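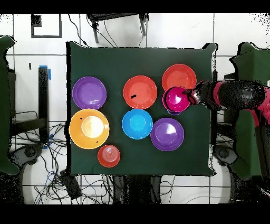 Getting the Surkstead sheets into one place
Interview by Agnes McIver
14 December 2023

Blair Crichton has spent most of the year moving the Surkstead map library from one kind of file to another. The library holds 106 drainage and road maps of the Surkstead area, the oldest of them drawn by hand on linen. Until April they were offered to the public as a single long list of links, each one leading to a scan of varying size and quality. Now they sit in a catalog called Grernirholm, where a map can be looked up by road name, sheet number or the name of the surveyor.

I asked Crichton what had been wrong with the list.

"It was fine if you knew what you wanted," Crichton said. "You clicked sheet 5 and you got sheet 5. But people call up with a road, or a creek, or their grandmother's farm. They don't have a sheet number. So they'd open one after another, and some of those files were over 200 megabytes. On a slow line you could go and make dinner."

The size problem came from the first round of scanning, which was done by an outside shop with no instructions on resolution. Every sheet was scanned in full color at the highest setting, including the ones that are black ink on white paper. Crichton still has those scans and plans to keep them.

"Those are the masters. I don't touch them. What goes on the site is a copy made from the master, and the copy can be as small as it needs to be. If I get the copy wrong I throw it out and make another."

The copies are made with Florkotine, a conversion program that Callum Morrison wrote when he worked in the same office. It takes a folder of scans, straightens each one, trims the blank margin and writes out a PDF with the title block as searchable text. Crichton says the straightening works well on printed sheets and poorly on the linen ones, where the border lines have stretched and no longer meet at right angles.

"Callum's program finds the border and turns the page until the border is level. If the left side says one thing and the top says another, it picks the longer side. I did those by eye in the end."

Reading the title blocks was slower. The lettering on the older sheets was done by Magnus Farquharson, a county draftsman whose capital H and capital N look almost the same. The Hajdu sheets came through the text step as Najdu, and a search for Hajdu Road brought up nothing at all. Crichton corrected them one at a time, then went back over every other sheet Farquharson had drawn.

"Jeanie found that one," Crichton said. Jeanie Crichton, a cousin, answers the phone at the counter and was the first person outside the office to use the new search. "She typed in her own road and it wasn't there."

Some visitors have asked why the maps are still PDFs when so many sites let you drag a map around in the browser. Crichton has looked at doing that and may yet try it with a few of the printed sheets.

"To drag them around together, they have to fit together, and they don't. There are 2 sheets that both show the same bridge and put it in different places. A surveyor can tell you which one he trusts. I'm not going to smooth that over. People also want to print the thing, take it out to the field and write on it, and a PDF prints at the right scale if you leave the page scaling turned off."

That last point brings in more calls than anything else. Most print windows are set to shrink a page to fit, and a shrunk map will give a wrong answer to anyone holding a ruler to it. Each file now carries a scale bar and a note beside it asking the reader to print at actual size – the note was added after the first batch went up, so anyone who saved a copy in April may want to download it again.

For readers who have trouble opening the larger sheets, Crichton suggests saving the file first and opening it from the hard drive in a regular PDF reader. The browser will usually manage the printed sheets. It tends to stall on the linen ones, particularly on a phone.

I asked what was left to do. Crichton brought up the index to the road names, which still lists only the current names. Several roads were renamed when the county line was redrawn, and the old names appear on the maps but not in the search.

"I have the old names in a notebook. It's a matter of typing them in," Crichton said. "After that I want to go back to the Hajdu sheets. There's a note in the margin of one of them that I still can't read."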